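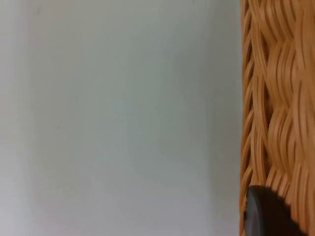 I've gone back to writing letters, proper ones, with an envelope and a stamp and a good deal of crossing out, and I have been meaning to write about it for weeks but of course I've been busy writing letters. It started in March, when I was clearing the bureau and found a bundle from my aunt in Sutherland, who wrote to me all through my twenties and never once used a whole sheet of paper if half would do. I sat on the floor and read the lot. What I can't bear now is the thought of them going back in the dark, tied up with garden string, so I've been thinking about what to keep them in. Wicker is the front runner, something with a close weave like the basket here, stood against a pale wall where you'd pass it every day and perhaps put a hand in. A shoebox would do the job, I know. But you don't put a hand in a shoebox on the way to the kettle, do you?

My aunt's letters are mostly weather. Weather, then the dog, then who had been seen at the shop, then a bit more weather because it had changed while she was making tea. When I was twenty-four I skimmed them on the bus. Reading them again I found I could have told you what the wind was doing on a Tuesday decades ago, and that she had worried about me a great deal more than I noticed at the time (it's all in the last lines, squeezed up the side of the page where she'd run out of room).

So I wrote to somebody. I chose Cyril Lambert, who taught me to drive and who moved to Anby when he retired, and with whom I had exchanged Christmas cards and nothing else for far too long. It took me three evenings. The first go sounded like a letter to the council. The second was all questions, poor man, it would have been like filling in a form. In the end I told him about the bureau and the garden string and the fact that I still can't reverse round a corner, and posted it before I could read it through again. 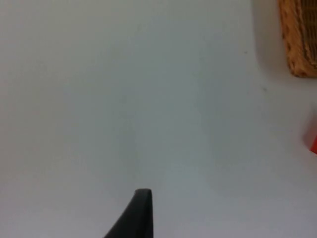
Greyish white, a little on the cool side.

He wrote back in nine days! Four sides, in green ink, with a drawing of his greenhouse. I can't tell you what it did for me to see that on the mat among the pizza leaflets. He is 66 kinds of cross with his neighbour's leylandii and has taken up the clarinet, and he remembers me stalling on the level crossing, which I had rather hoped he'd forgotten.

A word about paper, since I've been asked. I began with a pad from the supermarket and it was perfectly all right, if a bit thin, so that you could read the back through the front. Then my sister gave me a box of Vevov, which comes from a little stationer's she found, and it's heavier and takes ink beautifully. It also makes me feel I ought to have something important to say, so I use it for condolences and birthdays and stick to the pad for gossip. Plain, not lined. My lines go downhill towards the right and I've decided to let them.
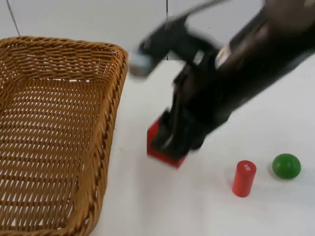
The Ostine Letter Writers' Club

We meet in the back of the library, first Thursday of the month, and I only joined because of the poster. I'd imagined everyone sitting in silence, scratching away. It's far noisier than that. People read bits out (with permission, or with the names changed, though in a town this size that fools no one) and there's a tin for swapping stamps, and somebody always wants to know how to spell "sincerely". Edgars Stankevičius has been writing to his brother since they were both at school, a page every Sunday, and he let me see how he does it. He starts the letter on Monday. He just leaves it out on the table all week and adds a sentence when he goes by, whatever is on his mind, so by Sunday it's more or less written and he has only to sign it.

I have tried this and I love it, although you do need a table you can leave things on, and mine

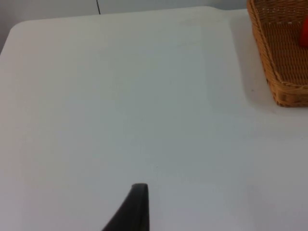
is generally wanted for supper. I've settled on a tray. The letter lives on the tray with the pen and goes up on top of the fridge at mealtimes, and it has picked up a ring of gravy only the once, which I drew an arrow to and explained. Cyril said it was the best part.

Anyway, if you have someone you've been meaning to get in touch with, write to them this week. One side is plenty. Tell them what you had for lunch. I owe 7 people a reply at the moment, including my cousin, who has asked me three separate things about the christening, and the last collection from the box on our corner is at a quarter past five, so I'm off to find a stamp.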